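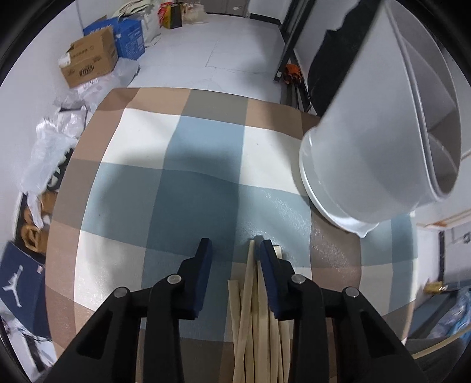
Right, week seven, which means match reports! If you missed the session because you were away with the hockey team, you're forgiven, and these notes cover most of what we did. Poppy Sowerby also has the worksheets in her folder if you want the printed copies.

We started with the thing I complain about every single year, so let me get it out of the way. A match report is written for two kinds of reader. One was at the game and wants to see if you agree with her. The other wasn't, and wants to know who won. You have to look after both of them, and the second one is in a hurry. So the score goes in early. I read a draft on Monday night that ran to 700 words and I was well past the halfway mark before I found out that Jargate had lost. I'd been cheering for them the whole way down the page.

**The opening paragraph**

Try to get these into your first two sentences:

- who played, and which side was at home
- the score
- what was at stake (league points, a cup place, a local grudge)
- the one thing people will be talking about on the bus home

You don't need the weather. You may have the weather if it changed the game. When Adedcombe played Wike in November the wind was so strong that both teams gave up kicking for goal in the second half, and that deserves a line up top. A "bright but chilly afternoon" doesn't deserve anything.

We looked at two openings for the same women's game, Adedcombe against Wike. I'll copy them out again because I think they're useful side by side.

> *Adedcombe welcomed Wike to their home ground on Saturday for what promised to be an exciting encounter between two well-matched sides.*

> *Ngozi Iyamu scored with the last kick of the game as Adedcombe came from a goal down to beat Wike 2–1 and go top of the table.*

Most of you liked the second one, and so do I, although Musa made a fair point that it's a bit breathless and you wouldn't want to read ten like it in a row. Fine. Slow it down if you like, but keep the goal in there.

**Taking notes during play**

This is where I lost some of you, so I'll go through it again more slowly. Divide your page into three columns: minute, name, what happened. Keep the third column really short. "Hdr over bar" is plenty. You are going to miss things while you're looking down, and the less you write, the less you miss (I once missed a red card because I was hunting for a nice word for "muddy").

Put a star next to anything that changed the game. At full time you should have maybe four or five stars on the page. If you've got twenty, you were enjoying yourself too much. If you've got none, go and find someone who was watching and buy them a coffee.

Some shorthand that works for me, though you're welcome to make up your own:

- **G** goal, with the score after it
- **S** save
- **X** big miss
- **YC / RC** cards
- **>** substitution, new player first
- **Q** something to ask the coach afterward

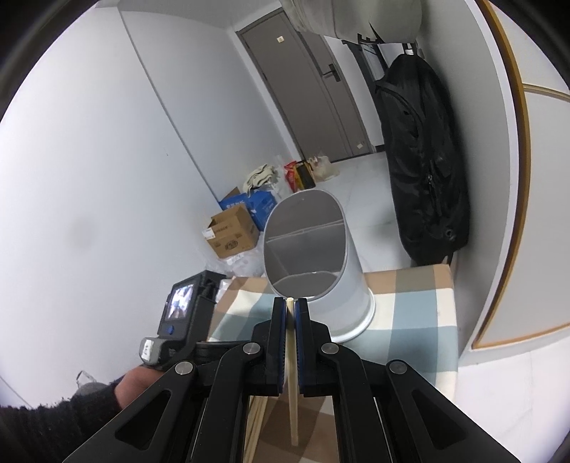 *A wooden stick held over the checked tablecloth, another lying across it.*

**Numbers, and checking them**

Ikechukwu asked how much data belongs in a report. Less than you'd think! Attendance, yes, if you can get it from the club. Write 3028 if they tell you 3028, and please don't turn it into "thousands of fans" to make it sound grander. Minutes for the goals, yes. Possession figures only if they're surprising. Seventy-seven passes into the box and no shots on target is a story. Fifty-one percent possession is not going to excite anybody.

Names are worse than numbers for catching people out. Get the team sheet before kickoff and copy the spelling from it letter by letter, then ask someone at the club if it's right, as team sheets are often typed in a rush. Chutima Kaewsai told us she's been spelled four different ways in one season, once in a headline, and her mother still has that page on the fridge.

**Verbs**

I put a list on the board and I'd like you to be careful with everything on it: *slotted, rifled, thundered, hammered, bagged, notched, nodded home.* They're all fine once. Two in a paragraph and it starts to sound like a carpentry class. "Scored" is a lovely word and you can use it as often as you want.

Same goes for calling a team by its town, then its nickname, then its shirt color, then "the visitors," all inside three sentences. A reader who doesn't follow the league will think there are four teams on the field.

**Quotes**

Ask one question that can't be answered with "we take each game as it comes." My favorite is "when did you think you'd won it?" (or lost it, but be gentle). Write down what the coach says as she says it. You can trim a quote from the front or the back, but don't take a piece out of the middle and close up the gap.

One good quote is enough for a short report. Put it about two thirds of the way down, after you've told us what happened, and give the person's full name and job the first time.

**Before the next class**

1. Watch the recording of Rulum against Jargate on the course page, first half only. Take notes in three columns and don't pause it. I know you'll want to pause it.
2. Write the opening paragraph, 39 words at the most, treating the halftime score as the final one. Yes, I will count them.
3. Swap with a partner and underline any verb you wouldn't say out loud to a friend.
4. Bring your notes page as well as the paragraph. Messy is fine, and I'd be a bit suspicious of a neat one.

Next week is headlines and captions, and we'll be upstairs again. If you're covering a real game this weekend and would like to use that for the exercise, go ahead, just email me the fixture first so I can look up the score before I read yours.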